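June
By Ruth Hulme
9 comments

I finally went through the closet before the move to Erwood. I had put it off for most of the spring. The new place has one small closet and a hook on the back of the bathroom door, so something had to give.

My rule was simple. If I hadn't worn it since last summer, it went. Coats got a pass, and so did the dress from my sister's wedding, which I will never wear again and don't plan to discuss.
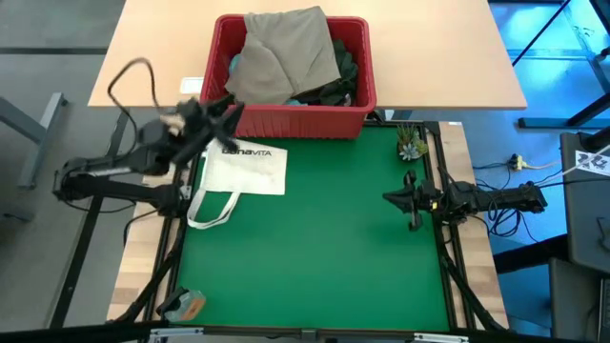

Jin-sol Gil wrote in after my last post to say the one-year rule is too soft, and that six months is plenty if you live somewhere with mild winters. Maybe so. Erwood gets snow into April, so I'm sticking with a year.

The hard part was the clothes that are fine. There's nothing wrong with them and they fit – I just never pick them. I had kept a lot of those out of guilt over what they cost. The money is gone either way, and they were taking up the good shelf.

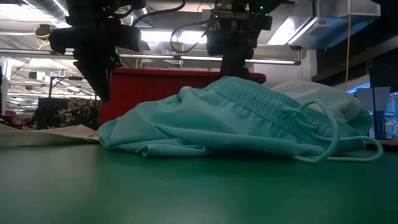 I did the dresser the next morning, starting at 9 with coffee and the radio on. It went faster than the closet. Socks without a partner went in the rag bag. Old running gear went too, apart from one pair of shorts I still like for yard work.

For the rest I had two choices. The thrift store on Jansen Street takes clean clothes in any condition, and the church in Nundilden only wants things ready to wear. I washed everything first and sorted it after, so I wouldn't have to decide while it was dirty. 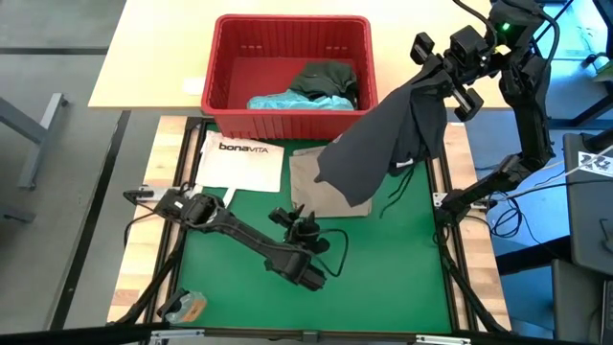 Dark gray T-shirt, red bin.

The movers quoted me $295 for the small truck, plus $100 if they have to come back for a second load. That was a good reason to keep going. I did the linens next and got down to two sets of sheets and four towels.
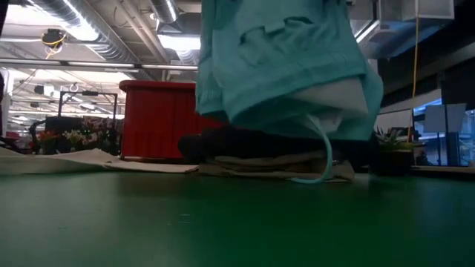 I still have the hall cupboard to do, and the box of scarves my aunt left me. The scarves may just come along as they are. I'll post again once I've seen how the closet in Erwood holds up.

14 shares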